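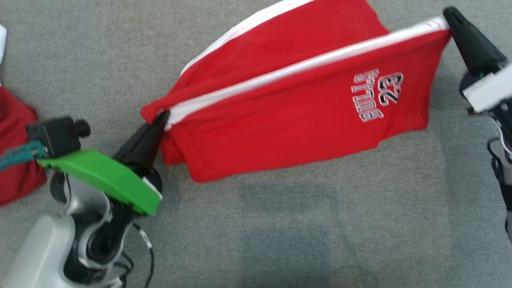 Was enthält der Datensatz Duna?

Der Datensatz enthält 3.147 Redebeiträge aus öffentlichen Sitzungen des Gemeinderats Gurkuritz und des Bezirksparlaments Au, jeweils mit Angaben zu Tagesordnungspunkt, Fraktion und Abstimmungsergebnis.

Duna: Redebeiträge zur Debatte über die Gebietsreform
Datenblatt, Stand: Dienstag, 31. März 2020

Gegenstand

Duna dokumentiert die kommunalpolitische Auseinandersetzung über die geplante Zusammenlegung der Gemeinde Gurkuritz mit dem Bezirk Au. Herausgegeben wird der Datensatz von der Arbeitsstelle Jillum. Erfasst sind 24 Sitzungen, die in öffentlicher Beratung stattfanden und zu denen ein genehmigtes Wortprotokoll vorliegt. Nichtöffentliche Beratungen, Ausschussvorlagen und Pressemitteilungen der Fraktionen sind nicht Bestandteil der Sammlung.

Aufbau

Die Daten liegen in fünf Tabellen im Format CSV vor (Zeichenkodierung UTF-8, Trennzeichen Semikolon):

sitzungen.csv: Gremium, Datum, Beginn und Ende der öffentlichen Beratung
punkte.csv: Tagesordnungspunkte mit amtlichem Titel und Drucksachennummer
beitraege.csv: Volltext der Redebeiträge, Reihenfolge innerhalb der Sitzung
fraktionen.csv: Schlüssel der Fraktionen und Gruppen, einschließlich Namensänderungen
abstimmungen.csv: Ja-Stimmen, Nein-Stimmen, Enthaltungen, Art der Abstimmung

Die Verknüpfung erfolgt über die Felder sitzung_id und punkt_id. Fraktionslose Mitglieder tragen den Schlüssel FL. Bei geheimer Abstimmung bleibt die Zuordnung nach Fraktionen leer.

Erhebung und Aufbereitung

Grundlage sind die von den Geschäftsstellen veröffentlichten Protokolle. Eingescannte Fassungen wurden mittels Texterkennung übertragen und anschließend manuell durchgesehen. Offenkundige Schreibfehler der Vorlage wurden beibehalten; Fehler der Texterkennung wurden berichtigt, soweit sie erkannt wurden. Zwischenrufe stehen in eckigen Klammern und gelten nicht als eigene Beiträge. Geschäftsordnungsanträge sind im Feld typ mit GO gekennzeichnet.

Jeder Beitrag erhielt eine Kodierung der Haltung zur Zusammenlegung: zustimmend, ablehnend, bedingt, ohne Positionierung. Zwei Personen kodierten unabhängig voneinander. Eine Übereinstimmung ergab sich bei 90 Prozent der Beiträge; die übrigen wurden in gemeinsamer Sitzung entschieden und sind im Feld strittig vermerkt.

Personenbezogene Angaben

Namen der Mandatsträgerinnen und Mandatsträger sind durch gleichbleibende Kennungen ersetzt. Wortmeldungen aus der Einwohnerfragestunde wurden vollständig entfernt. Eine Wiederherstellung der Namen aus den amtlichen Protokollen ist technisch möglich; die Nutzungsbedingungen untersagen die Veröffentlichung derart verknüpfter Daten.

Bekannte Einschränkungen

Die Protokolle aus Au sind in indirekter Rede abgefasst, die aus Gurkuritz überwiegend im Wortlaut. Vergleiche der Redelänge zwischen beiden Gremien sind daher nicht zulässig. Für die Februarsitzung in Gurkuritz fehlt die Anlage zur Haushaltsberatung. Redezeiten wurden nicht erhoben.

Nutzung und Zitierweise

Die Nutzung zu Zwecken der Forschung und der Lehre ist unentgeltlich. Bei Veröffentlichungen ist anzugeben: Arbeitsstelle Jillum, Datensatz Duna, Ausgabe 2020. Korrekturhinweise sind unter Angabe von sitzung_id und punkt_id schriftlich an die Arbeitsstelle zu richten. Berichtigungen werden in der Datei aenderungen.txt nachgewiesen.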